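Workshop Tips: Budgeting for a Pair of Hand-Held Grippers

The grippers are the cheap part. Write that on the wall before you open a spreadsheet, then add a line for everything with a plug on it.

Cables first. Whatever length you think you need, order the next one up. We bought 40 feet from Tedeck and it vanished into the floor in an afternoon.

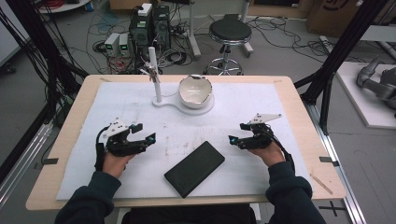 Two grippers, one foam sheet, and plenty of cable behind the table.

Price a table cover you can bear to see ruined. Foam scuffs if you look at it sternly, so buy two sheets and resent only one of them. Get a stool on wheels too. Your back has no line item until it does.

Don't blow the prop money on fancy test objects. Ruggiero wanted $194 for a "manipulation starter set." A ring and a hook will keep two grippers busy for a good long while.

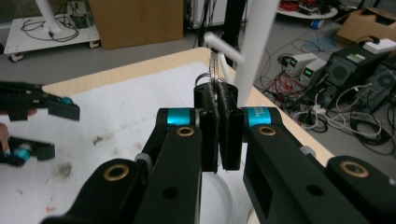
Fingertips closed on a metal ring at the hook.

If your fingertips are 3D-printed, budget for spares and print them the same day as the first set, while you still remember the settings. Bench power supplies can live on the floor, but a shelf is $73 and your knees will vote for it.

Last, hold back $300 for things you forgot. We held back almost that much and had spent it by March, chiefly on power strips.

© 2023 Plidwood Workshop Notes | Contact | Back to top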